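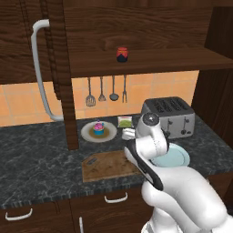 Beatriz Marinho

## 3. Collecting the demonstrations

Zilum learns from recorded examples. Each example is one attempt at one kitchen task, carried out in simulation by a person steering the arm, and stored with the instruction the person was given. This section sets out how we gathered the examples, what each one contains, and which ones we left out. The model itself is described in Section 4.

### 3.1 Kitchens and tasks

All recording was done in Grevivitz, our set of simulated kitchens. A Grevivitz kitchen is built from a floor plan and a style. The plan fixes where the counters, shelves, cabinets and appliances stand. The style fixes the wood, stone and tile, and the shape of the handles. The two are chosen separately, so the same plan can turn up in dark wood with tiles on the wall or in something much plainer. We used 43 combinations for the work reported here.

Objects are placed when an episode is loaded. Some belong to the task and the rest are there as clutter. Clutter is drawn from the same pool as the task objects, so a cupcake may be the thing to pick up in one episode and something to avoid in the next. We did this after finding that an early version of Zilum had learned to go for whichever object was not part of the fixed furniture. It did well in a bare kitchen and badly in a full one.

Tasks are short. Most involve picking up one item and putting it somewhere else: from plate to board, from counter to shelf, from one counter to another. A smaller group involves doors and drawers. We left out pouring, cutting and anything to do with liquids, as the simulator handles these poorly. Food is treated as a solid body throughout, including bread and pastry, and does not bend when held.

The instruction is a single sentence in everyday words, such as "put the croissant on the plate" or "take the jar down from the shelf". We wrote several wordings for each task and the recording program picked one at random. The operator read it on screen before the arm was released. Martim Marinho rewrote the instructions once during the work, after operators at Trovholm told us that "move the item to the side" could mean nearly anything. Episodes recorded under the old wording were given to a second person to relabel, and dropped if that person could not tell what had been asked.

### 3.2 Views

Three views are kept for every episode. Two are fixed cameras placed either side of the arm's base and looking towards the counter. The third moves with the gripper. The fixed cameras are useful in the early part of a movement, when the arm has to cross open space and the gripper camera may be facing a wall or a stretch of bare surface. Once the fingers are near the object, the arm itself often blocks one of the fixed views, and sometimes both.

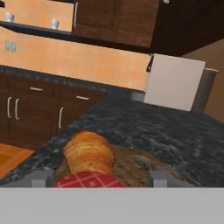

*Figure 1. Gripper view: a croissant on its tray, between the two fingers, with a red checkered cloth partly covering the front.*

The gripper view has a weakness of its own. The body of the gripper fills a strip along the bottom of the picture at all times, and whatever is close underneath is lost behind it. We tried moving the camera forward to get rid of the strip. This gave a clearer view of the surface but left the fingertips out, and operators then misjudged the width of the opening. We moved it back. The strip was left in the training pictures too, so that what the model sees is the same as what the operator saw.

Pictures from the three cameras are saved at the same simulated moment, together with the joint angles, the opening of the fingers and the command sent to the arm. Nothing else is stored. The positions of the objects are known to the simulator, and it would have been easy to write them out, but we wanted no field in the data that a model working on a real counter could not have. We kept the random seed for each episode, so the positions can be worked out again by loading the kitchen afresh.

### 3.3 Steering the arm

Operators steered with Trummer, a hand controller and the program that goes with it. Moving the controller moves the gripper by the same distance and in the same direction, as seen from whichever fixed camera the operator has chosen. A trigger closes the fingers. Holding down a second button freezes the arm, so that the operator can bring a hand back to a comfortable position and carry on. These frozen stretches were removed from the recordings before training. In an early test we left them in, and the model learned to stop in mid-air.

There were 17 operators, all based at Trovholm. Most had not used a robot arm before. Each was given one practice session in a kitchen that does not appear in the data, and could repeat it if they wished. We did not ask for any particular style of movement. The only rules were to follow the instruction, not to knock things over on purpose, and to open the fingers and back away once the object was in place.

The last of these matters more than it may seem. When an operator stopped as soon as the object touched down, the recording ended with the fingers still closed, and a model trained on many such endings did not let go. The end check now requires the fingers to be open and clear of the object before an episode can be saved.

High shelves gave the most trouble. Operators tended to lift the arm straight up in front of the shelf and then push in, and the wrist would meet the front edge.
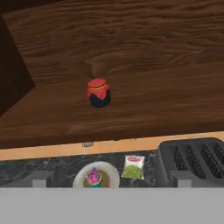
After a few failed attempts most of them settled on a wider path, bringing the gripper back over the counter first, raising it, and then reaching in from above the level of the shelf. Both kinds of path are present in the data where they ended well. We thought about asking everyone to use the wider path, which would have made the data more even, but it takes longer and is not needed for items near the front. The choice was left to the operators.

Small flat items were the other difficulty. A packet lying on the counter offers very little for the fingers to close on, and in the simulator the contact between a thin body and a hard surface is not steady. Some packets slid away, and a few sank slightly into the stone. We made the packets a little thicker in the contact model without changing how they look. This brought the number of lost grasps down to a level the operators found bearable, though flat packets are still less common in the final set than we had planned.

### 3.4 Checking and selection

Every saved episode was played back by someone other than the person who recorded it. The checker saw the instruction and the three views, and marked the episode as kept, dropped or unclear. Unclear episodes went to one of the two authors. The commonest reasons for dropping an episode were that the wrong object had been moved, that another object had been pushed off the counter along the way, or that the instruction did not fit the kitchen. The last kind was our fault and came from a loading error: the program could ask for an object which had been placed inside a closed cabinet.

We did not drop episodes for being slow, or for containing a missed grasp that was then put right. A second try after a miss is something we want the model to see. Episodes with more than one miss were kept on the same terms, provided the object ended up where it should.
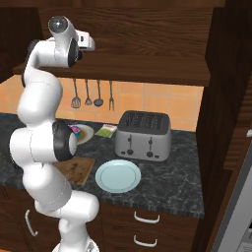 Recording stopped when 2,000 episodes had been kept. Of these, 500 were set aside for testing and not used in training at any stage. The split was made by kitchen, so that no kitchen appears on both sides. An earlier split, made by episode, gave better scores and told us little, as the model had already met every counter it was tested on. The final list was frozen on 7/2/19 and all results in Section 5 use it.

### 3.5 Limits of the set

The operators all sat at the same desks and used the same controller, and their habits show. Most approach an object from the right. Nearly all of them lower the gripper more slowly than they raise it. We have not tried to even this out, and a model trained on the set picks up both habits.

The kitchens are tidy. Objects stand apart from one another more often than they would in a home, as the loading program throws out any layout in which two objects touch. Stacked plates, full racks and items lying inside bowls are all missing for this reason. Lighting is also fixed within a kitchen, and there is no case of a lamp being switched on or a shadow from a person crossing the counter.

Lastly, the instructions name objects by kind only. Where a kitchen held two plates, the wording was meant to say which was wanted, by colour or by place, but this was added by hand and some cases were missed. A checker who could not tell which plate was meant marked the episode unclear, and we kept it if either plate would have been a fair reading. Those episodes are flagged in the index file, and can be left out by anyone who prefers a stricter set.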